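The dog has opinions about the stairs

Nov 30, 2022

We have now had the dog for 8 weeks, and I think it's time to admit who is in charge of the house.
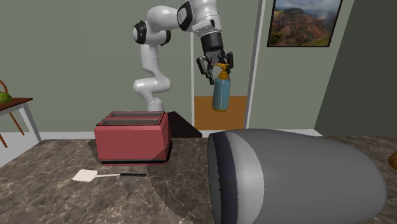

She came to us from the rescue at Drostholm at the end of September, aged three and a bit, described on the website as "a quiet girl who would suit a patient home". I'd like to speak to whoever wrote that. She is quiet in the way a landlord is quiet. She walks slowly from room to room, inspects what we've done with the place, sighs and lies down in the doorway so that nobody can get out.

Her name on the paperwork was Sotelo. The rescue names its dogs from a list and had evidently reached the surnames. We meant to change it. We had a shortlist, and there was a proper discussion over dinner, and in the meantime she had learned to come when called Sotelo, so that was the end of that. The vet's receptionist always asks me to spell it, then asks whether that's my name or hers.

The first fortnight was mostly about the stairs. We'd read that you should decide on the rules before the dog arrives and stick to them, so we decided: no dogs upstairs. We bought a gate. She looked at the gate for one evening, put her nose under the latch and lifted it. I moved the latch round to the other side. That took her until the following morning. We then tried wedging the thing shut with a shoe, and she ate the shoe – well, she ate the tongue of it, which I didn't notice until I was halfway to the bus stop.

So the rule became no dogs on the bed. I don't want to talk about how that's going.

Walking is better. She was nervous of nearly everything to begin with: bin lorries, umbrellas, a particular hedge, men carrying ladders. The woman at Drostholm told us to keep the walks short and dull, the same loop every day, and to let her stop and stare for as long as she liked. This is good advice and also extremely boring in the rain. I have now spent more of my life looking at that hedge than I ever expected to. But last week she went past it without breaking stride, and I was so pleased that I gave her the whole pocketful of liver treats, and then she was sick on the mat.

Food has been the expensive part. She arrived with a bag of what the rescue had been feeding her and instructions to change over gradually, a spoonful at a time. I did this. I was very conscientious, I had a little chart. On day five she decided that the new food was an insult, and picked every piece of it out and lined it up along the skirting board. I've never seen a dog sort things before. We went back to the old food, which can only be had from a shop in Troltemitz, 17 miles away, shut on the days you'd want it to be open. I go over once a month and come back with a sack the size of a small person strapped into the passenger seat.

She has also cost us a sofa cushion, the corner of a library book and the friendship of the cat next door, who used to come in for an hour in the afternoons and now sits on the wall looking betrayed. I miss the cat. I've tried to explain this to it.

The thing I was really worried about was leaving her on her own. We started with 3 minutes, standing on the front step like carol singers, listening. Then we worked up to a trip to the postbox, then the shop. The neighbours must have thought we'd had a row and were taking turns to storm out. She cried a bit in the first week, and after that there was nothing. I borrowed a baby monitor to see what she got up to, and the answer is that she waits for the door to close, goes upstairs and gets into bed. My side.

We had the home check follow-up yesterday, when someone from the rescue comes round to see that you're all getting on. I'd cleaned. I'd hidden the book. Sotelo greeted the visitor politely, sat when asked, gave a paw (who taught her that? I certainly didn't) and lay down on her own bed, in which she had not previously spent a single minute. The visitor wrote "settled, good boundaries" on the form. I signed it.

Next up is the bath, which is overdue. She weighs 14 kilos dry and I suspect a good deal more when she doesn't want to be picked up. The groomer has a cancellation on Thursday week – no, I've just looked, it's gone. It'll have to be us, then, and the old towels.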